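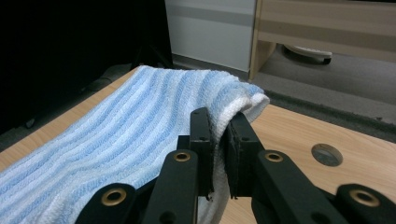

Skorden moves gripper checks to every 300 cycles

Skorden has shortened the service interval on the hand-held grippers used at its Trudier towel bench. Finger pads and linkage joints are now checked every 300 grasp cycles. The old schedule called for one check a week, on Saturday, whatever the workload.

The change followed a run of weak pinches on terry cloth in May. Technicians traced most of them to play in the linkage. A joint with side play lets one finger lead the other, and thick looped fabric then rolls out of the gap before the pads meet. The bushings are pressed in and cannot be adjusted, so a loose one is replaced along with its arm.

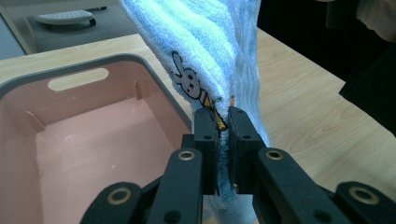

Pads are handled separately. Each is taken off at its screw, wiped down and laid on a flat plate. A pad that rocks on the plate is discarded. Wear along the top edge is allowed up to 2 mm, provided the inner face is still flat where it meets the cloth. Fibers caught behind the pad are pulled out with tweezers before it goes back on, and the screw is tightened by hand only.

After reassembly the technician closes the fingers with nothing between them and looks for light along the seam. The tool then has to pass 8 trial grasps on towels of different thickness, with a plastic bin standing on the table at its usual position. Three of the trials are made at a folded edge, the grip that gave the most trouble in May. 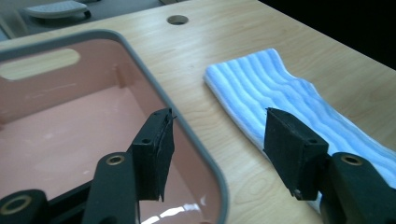

Gripper fingers open over the bench, with the bin at left and a striped cloth at right.

The full check takes some 3 minutes longer than the weekly one did. Skorden keeps spare pads in matched pairs and does not mix old and new on the same tool. Replacement arms come from Muñoz. The same interval will apply at the Tuvunus site once its stock of spares has been delivered.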